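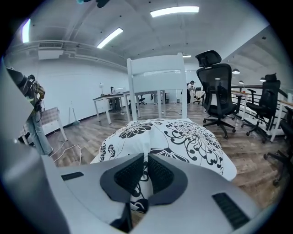
A hand-held gripper lined up on a printed pillow, upstairs at Sirnora.

What a gripper budget looks like once you add the chairs

The quote said $2478. Gwendolyn Pennington signed it in January, before lunch, and figured that was the hardware line done for the year.

It was not done. By spring the same line read $3497 and she had stopped calling it the hardware line. "It's the gripper and everything the gripper eats," she says. Pads, cables, a spare housing. Shipping on the spare housing, which came from Szabo in a box big enough for a microwave.

Pennington runs purchasing for Sirnora, a small outfit teaching machines to handle household stuff. Soft goods mostly. Pillows, towels, the things arms are bad at. People carry hand-held grippers and do the task themselves, the camera on the tool records it, and an arm learns from the recordings later. So no arm on the order. Not yet.

That was the first big decision and she'd make it again. Zatis wanted to sell her two arms up front, with a service plan. Nice arms. But an arm with nothing to learn from sits there depreciating, and the room upstairs would of needed power work first. She bought hand tools and put the arm money off a year.

Second decision, less good: one gripper per person, no spares. Lasted three weeks. A finger pad let go, a day's work went with it, and the replacement was quoted at 4 weeks. Now there's a spare set in a drawer. Cost her $383. Should have been on the first order.

Then furniture. Everybody skips furniture. You want tables at different heights, chairs with arms and chairs without, lamps, a plain hard seat to set things on. She bought white tables because they were cheap and has mixed feelings. White pillow, white chair, white wall. The black flowers help.

Cables too. Budget double the length you think, plus something to tape them down with. She is still short on the tape.

Software she rents. Pornia bills by the month, per seat, and the trick there is to count seats honestly, because the person who logs in twice a month to check a file is a seat. She argued that one and lost.

Her advice for anyone writing up a plan right now: ask for the pad price before the gripper price. Ask how long a pad lasts on fabric, not on plastic blocks. Get the lead time in writing. Leave a fifth of the total unassigned and dont let finance sweep it in the summer.

And the arm? Back on the list for next year. One, to start. She has asked Zatis for a new quote, without the service plan this time, and they've sent it back with the service plan.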